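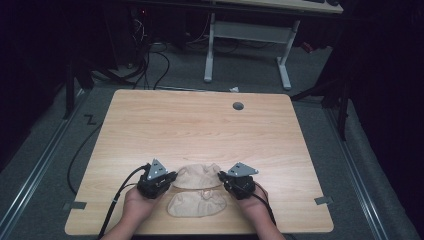 Two hands, two grippers and some beige fabric at a wooden tabletop.

Home | Students | Colleges | Pricing | Newsroom | Contact

Last updated: June

Trandeo opens its credit transfer tool to students who would like to know before they pack

MEDMONT — Every fall, a fair number of college students change schools and discover that Introduction to Psychology, which they passed, is not the same thing as Introductory Psychology, which they must now take. Trandeo, a small education software company in Medmont, today released a free web tool that lets them find this out while there is still time to be annoyed in the right direction.

The tool is called Skeren. A student types in the courses they have finished, picks the program they hope to move into, and gets back a plain list showing which credits should carry over, which might, and which will live on mainly as memories. Where a credit falls in the middle group, Skeren names the office that makes the decision and the papers that office will want to see. This is usually a course outline, and usually from the year the student took the course, a document last seen under a bed.

At launch the tool covers 2331 courses taught at three colleges in the region, including Doucet College, where the idea was first tried out with students in the business and health programs. Each entry was checked by a person against the published calendar and then against whatever the registrar's office said was really going on.

"We had assumed the hard part would be the software," said Győző Vincze, founder of Trandeo. "The software took one winter. Learning that the same statistics course has two course codes, depending on which hallway you enrolled in, took a good deal longer."

Vincze started work on the project after his own transfer, some years ago, during which he was asked to prove that he had studied calculus by sitting through it again. He reports that it had not changed.

More than 800 students used the trial version. The most common request was for a way to print the results and put them in front of an advisor, so the new release includes a one-page summary with course codes, credit values and the date the information was last checked. The second most common request was for better news about second-year accounting. Trandeo has passed this along.

Skeren does not grant credits, and the company would like to be clear on that point before anyone frames their summary. Final decisions rest with the receiving college. Results marked "should carry over" are based on agreements already in place between schools. Results marked "might" are based on past decisions for the same course, and past decisions are made by people, some of them on the afternoon before a long weekend.

Students do not need an account to run a search. Those who make one can save their course list and get an email when a listing changes. Trandeo does not sell student information or pass it to colleges for recruiting. The company earns its keep from the colleges themselves, which pay a yearly fee to keep their listings current and to see which courses are tripping people up most often.

"A student who knows where they stand in spring behaves very differently from one who learns it in the lineup for a student card," said Vincze. "The first one asks sensible questions. The second one calls us."

Listings for trades and apprenticeship programs will follow once the colleges have agreed on what to call them. Talks are going well — or at any rate they are going, and there is coffee.

College staff who want their courses added, or who have spotted their own course described in a way they do not recognize, can write to the Trandeo listings desk through the Contact page. Phones are answered until 4:30 p.m.

About Trandeo

Trandeo makes planning tools for college students and the people who advise them. It is based in Medmont, above a shop that repairs vacuum cleaners, and is privately owned.

Media contact: Győző Vincze, through the Newsroom page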